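Can a machine tidy a living room yet? Hendrik Mathebula gets the question at family dinners, and his answer has been the same for a while: it can tidy part of one, slowly, if you help.

Mathebula runs the household tasks group at Rititz, a small company that tests robot arms on the jobs people say they would most like to hand over. He came to it from appliance repair. His workshop is on the upper floor of a former print shop in Clundach, and we talked there in April, starting at eight in the morning and going on until the kettle had been filled twice.

"People send us lists," he says. "Laundry is at the top, then dishes, then picking things up off the floor. We started with picking things up. It sounded like the easy one."

The project is called Priltudik. Its first stage covers toys, and the task is simple to state. A toy is lying out, a box is standing open, and the toy has to end up in the box. Mathebula's group has logged 2000 attempts so far, each one marked as a success or a failure with a line of notes.

He won't give me a single success rate. The number depends too much on the toy, he says, and he has seen other people's averages quoted in ways that made him uncomfortable. He will talk about individual objects. Wooden blocks are good. Stuffed animals are good once the fingers get hold of a limb. Toy cars are fine from the side and poor from above, where the arm tends to pinch the roof and lose it.

"Balls are their own subject," he says. "A ball has no handle and no flat side. If you come down a little off center, you push it, and now it's somewhere else and your plan is old. With a bumpy ball you get more grip, but you also get a surface that's different every time you touch it. One finger lands on a bump and the other lands between two."

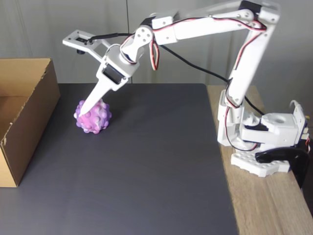
Lwazi Potgieter is less patient about all this, and said so when I called later the same day. A person can clear a floor of toys in a few minutes, Potgieter told me, and any machine that needs the toys brought to a table first has skipped the hard part of the chore. The bending down is what people want to be rid of.

Mathebula agrees with most of that when I put it to him. The table is there to keep the problem small. Moving an arm through a house brings in rugs, stairs, cables and pets, and he would like to know that the hand works before he worries about the legs.

"If it can't do the ball on a table, it won't do the ball under a couch," he says.

I ask how the arm learns. Mostly from people, he says. Somebody steers it through the task by hand, over and over, and the recordings are used to train the software. For a new toy the group aims for 100 good demonstrations. Some toys needed fewer. One floppy rabbit needed 281, and he is still not happy with it.

The steering is tiring work. Kagiso Steyn did most of it during the winter and has asked for shorter sessions, which she now gets. Two people steering the same arm will approach the same toy in different ways, and for a time the software copied both and hesitated between them. The group now agrees on one approach for each toy and writes it down before recording begins.

What about speed? Mathebula shrugs. His best run with a single block, from start to release, took 21 seconds. A four-year-old is faster, he says, when the four-year-old wants to be.

Shop floors are a different matter, in his view. He spent two years at Mahlangu, a packing firm, where arms moved the same carton from the same place to the same place all shift. Those machines were quick and dependable because everything around them had been arranged to suit them. Lights, shelves and box sizes were all fixed before the first arm was bolted down.

"A house won't do that for you," he says. "You can't ask a family to put the ball in the same spot every night. If they'd do that, they'd put it in the box."

He thinks sorting is closer than cleaning. An arm at a returns desk or a secondhand toy store, working at one bench with a bin beside it, could be useful before long, even at a slow pace, provided a person is nearby to deal with whatever it drops. He has had two conversations with store owners about it. Both wanted to know the price, and he didn't have one to give them.

As for the home, he declines to name a year. The next stage of Priltudik puts several toys out together, some touching, and he expects the results to get worse before they get better. After that comes a lid on the box.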